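# The Long Way Around a Torn Sleeve

Aparecida Rangel was 11 when her grandmother handed her a pillowcase with a rip in it and told her to come back when it was whole. She came back before supper with something that looked like a dried fig, and her grandmother, bless her, put it on the bed and slept on it for years. Aparecida tells this story to everyone who walks into her mending shop on the main street of Trestham, usually while going through their pockets for tissues.

I went in June with my father's old work coat over my arm, meaning to stay a few minutes, and I stayed until she swept up around my feet.

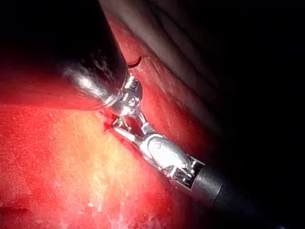
Mending begins with tools, and Aparecida is as fussy about hers as some people are about knives or fishing reels. She owns three pairs of scissors that no customer may touch (paper is the great enemy), and every winter she takes them to Genivaldo Figueiredo, who loosens the screw, cleans out the lint and sets everything back so the blades just whisper past each other. Any tool that has to close on something small comes down to a joint like that, even the silver wrist shown here, with its hinge pin and its tiny slots, and Genivaldo would want to wipe it down before he gave an opinion.

He and his brother Dirceu have sharpened blades for the town for 25 years. They disagree about oil, and I have learned not to ask.

The coat, meanwhile, had a tear at the elbow. Aparecida turned it inside out, hummed at it, and told me that most people start sewing right at the end of a rip, where the cloth is already tired.
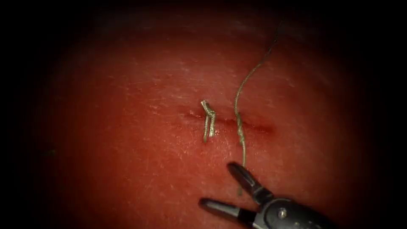
You want to start a little way back, she said, in cloth that still has some strength, and go slowly toward the trouble. She made me do the first few stitches myself. They were dreadful! She left them in, though, and they're in there still, under the lining.

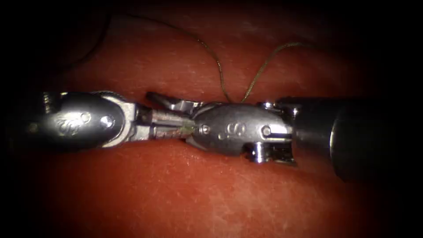 Thread was the next lesson, and it took most of the afternoon. She likes it short, never longer than her forearm, and she won't let anyone tug at it from one side only. One hand holds and the other draws, with both keeping an eye on the tension, much as those two metal tips come together over a pinched bundle of suture with the strands running up and away from it. My own hands kept arriving at different times.

By then Rosângela Siqueira had come in with a choir robe and an opinion about hems, and the kettle was on again. I have worn the coat twice since. The elbow is stiff and a shade too blue, and my father says he likes it better.
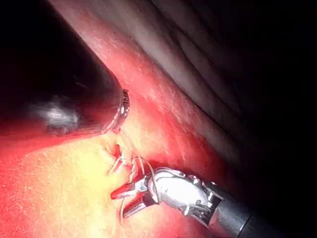

*A dark instrument with a toothed tip, left, and a silver gripper, right, at close work over tissue.*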